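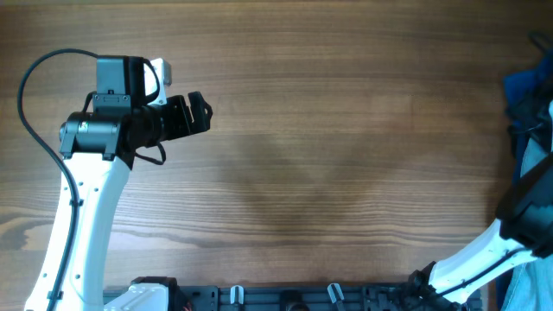 Medium brown, with the grain running straight across. Note the knot-like figure at far left.

I went to the open day at the Brunilgate veneer and furniture works expecting to be sold something, and I was. The tour costs 8 dollars and ends in the shop, so plan for that.

The firm says it has been making tables on the same site since 1952. Maybe so. The building I walked through had a new roof, new floors and a lobby that smelled of paint, and when I asked which part was the old part I was shown a brick wall behind the coat rack.

Our guide, Rodrigo Bragança, was pleasant and knew his wood. He was much better on drying and cutting than on prices. He told us that every board is matched by eye for grain before gluing, and that a tabletop goes through 16 steps before it leaves. I asked for the list. He got as far as sanding, then sanding again with a finer paper, and I started to wonder how many of the 16 were sanding.

The finish they push hardest is called Florkus. It is supposed to shrug off hot mugs and red wine. The demonstration was a drop of water on a sample block, wiped off with a cloth after a few seconds. My kitchen table at home can do that, and it came from a yard sale.

I did like the drying sheds. Stacks of planks with little sticks between them, good light, and a man who had been there long enough to complain about the new forklifts. Ten minutes with him was worth more than the film they made us sit through, which was mostly slow music and sawdust.

In the shop, the Zurkberg dining table starts at 1000 dollars without chairs. A couple from my group ordered one on the spot. I bought a cutting board and have already found a rough edge on it.

Parking is free but the lot fills up early. The coffee is not free and not good.

Last updated: 30 September 2023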